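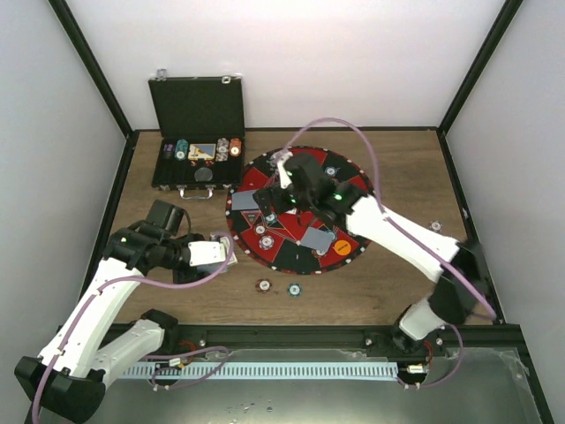

Can a machine tidy up after card night yet?
Posted by Ondrejka, November 9, 2019
We play every week and I am tired of sorting 3 colours of chips. Is there something ready to buy?

Vellero
Not yet, I think. Wait.

Coltberg

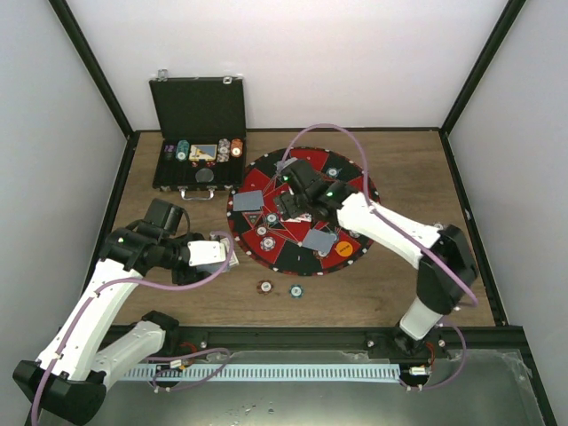
Chips are the easier half, in my opinion. Cards are thin and lie flat, so picking one up is hard. The left arm has a card between its fingers, but chips are still lying on the mat and on the bare wood. I sort 50 by hand quicker.
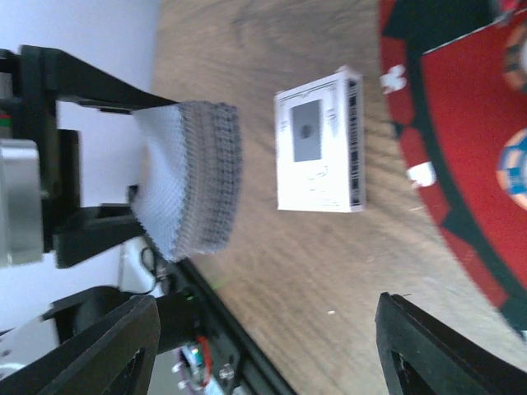 Deck upright in its black holder, card box on the table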